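Who Keeps Watch at Night? My Report on the Nitstead Safety Meetings
Lacey Treloar
Local Government and Public Safety, term project
February 21, 2021

When our instructor told us to pick a local government decision and follow it from start to finish, I figured I'd end up with something like parking meters. Then my aunt in Nitstead called to complain that somebody had stolen the battery out of her tractor (the second one in a year!), and that the county was holding yet another meeting about it. So that was my topic sorted.

Nitstead is mostly farms and a few streets of houses, with the sheriff's office a 40 minute drive away on the far side of the county. Since last August the thefts had been getting worse – fuel, tools, copper wire, a whole stock trailer – and people were angry. The county board had put a night patrol plan on the table, and my question was pretty simple: how did the plan get made, and did the people living there think it would help?

How I did it

I watched recordings of four county meetings, read the minutes, and mailed a short survey to every household on the Nitstead water list. That came to 1405 envelopes, which my roommates and I stuffed over one very long weekend, and I still can't look at a glue stick. I got 209 back. I know that's not a huge share, and the people who bother to answer are probably the ones who are already mad about something, so please keep that in mind when you read the rest.

I also did phone interviews with two board members, a deputy, and the owner of Goodall Feed, where pretty much everyone in the area stops in at some point.

What the plan says

The patrol plan has two parts. The first pays for deputies to work extra night shifts on the back roads during the months when the most equipment is sitting out. The second sets up a phone tree run out of the old Fukanano grange hall, so that if you see a strange truck at two in the morning you call one number and your neighbors hear about it too. An earlier draft had a third part, a contract with a private guard company called Flotance, but that got dropped at the second meeting after a lot of shouting about the cost. (The minutes say "extended discussion." I watched the recording. It was shouting.)
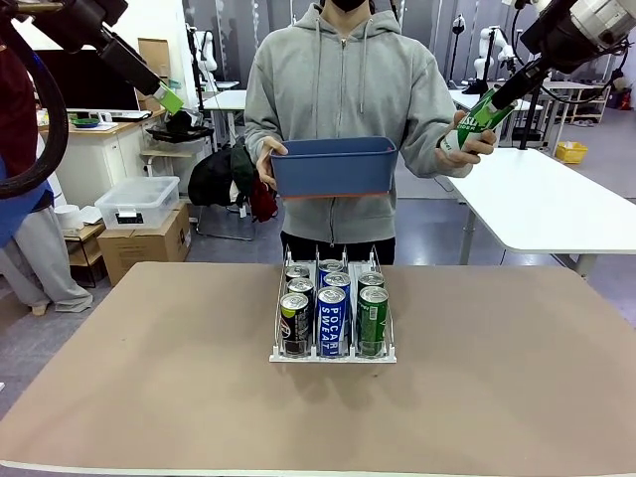
The Flotance fight turned out to be my favorite part of the project, because it split people in a way I didn't expect. I had assumed the big landowners would want private guards and everybody else wouldn't. On the recordings, a couple of the biggest landowners spoke against it, mostly over who would be responsible if a guard hurt someone. The people who spoke in favor tended to be older folks living alone, who said they'd take anybody with a flashlight over waiting on a deputy.

What people told me

Most of the surveys that came back were in favor of the extra shifts. The phone tree got a much cooler reception. Some people wrote that they already text their neighbors and don't need the county in the middle of it, and a few worried it would be used to report anyone who just looked unfamiliar. One woman filled the whole back of the page with the story of her nephew being followed home by a pickup when he was only coming to fix her porch. I thought that was a fair point, and I didn't hear it come up in any of the meetings I watched.

The deputy I talked to liked the plan but was blunt about the limits. Extra shifts mean tired deputies, and there's one car to cover a lot of gravel. He would rather see reports filed every single time, even for a gas can, so that there's a record to point to when the budget comes around.

What I'd do differently

I'd start the interviews much earlier. I called the sheriff's office three weeks before my draft was due and spent most of that time leaving messages. I'd also put the survey online as well as on paper – my aunt says half her road never opens anything that looks like it came from a school.

The board votes on the money for the night shifts next month, and I'm planning to watch that one too.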